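Our linen shelf at Kuncombe, before and after the holidays
Posted 13th January

Welcome to the small gallery of our laundry corner. We have a holiday house at Kuncombe with 16 beds, and in December it was full for almost the whole month. When the guests went home, we stayed with a big pile of towels and one narrow cupboard. Here are some pictures, and I write a line or two with each, because several people asked how we store the linen.

The coloured towels come first. We wash them apart from the sheets, at 40 degrees before and now only at 30, and the colours stay nicer this way. I fold the long side in first, then in three parts.
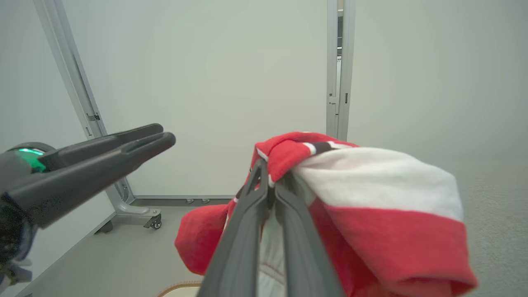 One of the red and white ones, still in a bundle. The red goes in broad bands, with a thin black and white stripe beside the white part. This cloth has a fuzzy side which catches every bit of fluff, so it is washed without the bath mats.

A reader from Prurngate wrote to us that she never folds in three, only rolls, and that up to 29 rolled hand towels go in her one Lemaire basket. She also puts the red towels through the first wash with a cup of vinegar, and asks if we do the same. We tried the vinegar in December with two towels only. I did not see a big difference, but the smell was gone by the evening, so maybe we will try once more with the new ones.

Rolling is a good idea for the bathroom, where the shelf is deep and low. In the cupboard I prefer to fold, as the flat piles stand better and I can pull out one towel without moving the others. The cupboard is from Skolidik and each shelf is 100 cm wide. The bath towels have the middle shelf, the tea towels are above them, and the beach towels lie at the bottom until the next summer.

The pillowcases are not sorted yet. I will add them to this page when the second cupboard is painted.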